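Ruddock Opens Second Home Site to Record Household Tasks for Robot Learning

DRUVTHORPE, January 2019 - Ruddock, which develops software for household robots, has opened a second recording site in Druvthorpe. People there carry out ordinary home tasks with hand-held grippers, and the recordings are used to train Dulline, the company's learning system for robot arms.

The first site, in Isby, opened in September with one kitchen and one bedroom. Crews there have recorded 3,204 usable examples so far. Another 1,074 were set aside after review, most of them for lost tracking or for a task that was stopped partway. Ruddock keeps the rejected recordings and plans to use part of them to teach Dulline to tell a finished task from an unfinished one.

Druvthorpe was picked for its layout. The site is fitted out as a home on two levels, with furniture bought secondhand from several sources so that drawers, knobs and handles differ from room to room. The task list covers opening and closing drawers, putting away clothes, setting out dishes, wiping surfaces and arranging small items such as flowers and toiletries.

"Our Isby recordings were good, but they were all made with the same dresser and the same sink," said Yaqin Wei, head of data collection at Ruddock. "Dulline got very used to that dresser. We moved it a few feet and the success rate dropped. We need more rooms and more furniture, and we need more than one person's way of doing a job."

Each operator works with grippers that carry a camera and a printed marker cube, and wears a headset during the session. The position of the grippers is saved along with the video. Operators are asked to work at a normal pace and to finish a task even when something slips, as long as it is safe to do so. A session lasts 60 minutes, followed by a break, and batteries and memory cards are changed between sessions.

Two or more operators may work in a room at the same time. Wei said the company first tried to keep rooms clear during recording, then dropped the rule. "People walk past in a real house. There are mirrors, too, and a mirror shows the arm a second room that it can't reach into. We'd like Dulline to see plenty of that before it goes anywhere near a customer."

Ruddock expects to add 500 examples from the Druvthorpe site in its first round. Reviewers in Isby will check them against the same rules used for the earlier set.
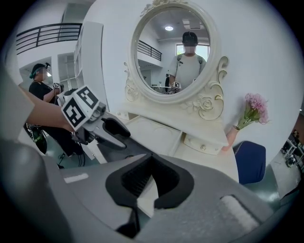

Operators for the second round are now being hired in both towns. No background in robotics is needed, and training is paid. Applications can be made at the front desk of either site.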